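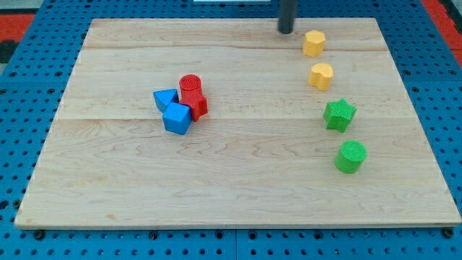

Ormsby Community Center
Quarterly Premises Inspection: Checklist and Comments
Date of inspection: Jan 11, 2021
Building: Etley Wing (built 1981)

Ratings: S = satisfactory, A = attention needed, N = not inspected

1. Exits and corridors

Exit doors open fully from inside without a key: S
Exit signs lit: A
Comment: The sign over the north stair is dim. The lamp is to be replaced within 14 days.
Corridors clear of stored items: A
Comment: Folding chairs were stacked outside Room 6. They were moved during the visit. The same finding was recorded in November.

2. Fire equipment

Extinguishers mounted, tagged and in date: S
Alarm panel shows no faults: S
Kitchen fire blanket in its holder: S
Evacuation plan posted on each floor: A
Comment: The upstairs plan still shows the old storage room, now an office. A corrected plan should be posted on both landings.

3. Electrical

Panel covers closed and labeled: S
Extension cords not used as permanent wiring: A
Comment: One cord runs behind the copier in the front office. An outlet has been requested from Hernari Electric — no date given yet.
Outlets near sinks trip when tested: S

4. Activity rooms

Tables and work surfaces stable, no splinters or sharp edges: S
Small items put away after use: S
Comment: Room leaders are reminded that blocks and other small pieces must not be left on the floor between sessions.
Shelving fixed to wall: A
Comment: The tall unit in Room 4 has one loose bracket. Load on the top shelf is limited to 15 pounds until repaired.
Window locks working: N
Comment: Room 2 was in use. To be checked at the next visit.

5. Stairs and restrooms

Handrails firm: S
Stair treads sound and not slippery: S
Hot water within the set limit: S
Floor drains clear: S

6. Boiler room

Service record on display: S
Comment: Fadent Heating completed the yearly service. Repairs above $500 require written approval from the center office.
No materials stored near the boiler: S

Items rated A carry over to the next checklist until closed by the center office.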